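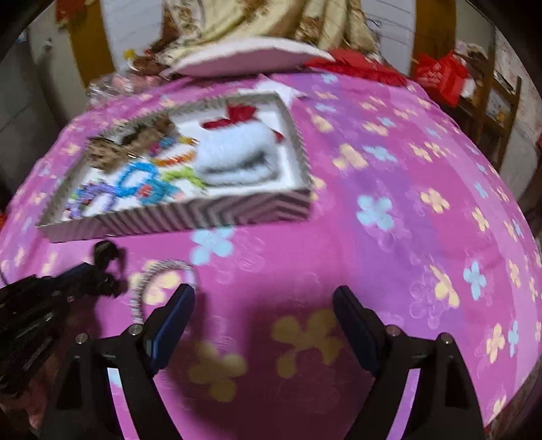
Morenike Briggs wrote:
The position of the Bosbridge Gift Program remains that soft items are to be placed in the box first and to one side, with beads and small pieces kept together on the other. Members are asked to follow this order for the November distribution. Lids should stay off until the contents have been checked against the sheet.

devadiga_desk wrote:
Thank you for the clarification. Our branch would like to record a different view. When beaded bracelets are placed side by side in one half of a box, they become tangled in transit. We received 70 boxes last season and had to separate strands in 13 of them before they could be handed out. We would prefer that each bracelet be tied with a twist of tissue.

Isabelle Robichaud wrote:
I must respectfully disagree with the tissue. It was tried two years ago and recipients threw it away at once, along with at least one ring that had been wrapped inside it. A shallow tray laid out flat before packing is sufficient. The packer can see every loop and can straighten it before it goes in.
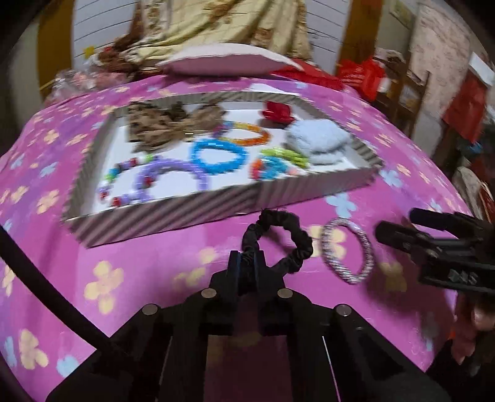 Bracelets and a lavender headband in the striped tray.

Isabelle Robichaud wrote:
I should add that a bedspread is a perfectly acceptable surface for sorting at home, although a plain one is preferable. Small clips are easily overlooked on a floral print.

stornex_returns wrote:
On the matter of surfaces, the guidance sheet says "a clean, flat table." Is a bed now permitted? Two of our packers were told last year that it was not.

Morenike Briggs wrote:
The sheet refers to packing at the hall. Home packers may use any clean surface. The wording will be corrected in the next revision.

With regard to tissue, the program does not require it and does not forbid it. Branches that use it are requested to write "tissue inside" on the packing sheet.

devadiga_desk wrote:
That is acceptable to us. We do maintain that a box holding up to 6 beaded pieces needs some form of separation. A folded towel or scarf between them would serve, and it adds nothing to the cost.

quillfeather wrote:
May I ask about ribbon? Our branch ties a bow on the soft item and leaves the box itself plain. Another branch ties the box. The results look quite different when they are set out on the same table.

Isabelle Robichaud wrote:
Either is permitted. I favor the bow on the inside. Outside bows are flattened when the boxes are stacked, and we do not have the shelf space to avoid stacking.

stornex_returns wrote:
We tie the outside and will continue to do so. The children look for the ribbon first.

Morenike Briggs wrote:
Both views are noted. Please send final box counts to the program office by the usual form.

Related threads
Labeling boxes by age group
Trakard storage bins: which size for headbands?
Hair clips on cards or loose
Requests for chevron boxes, all 313 now assigned

Contact the moderators | Copyright Bosbridge Gift Program | Back to top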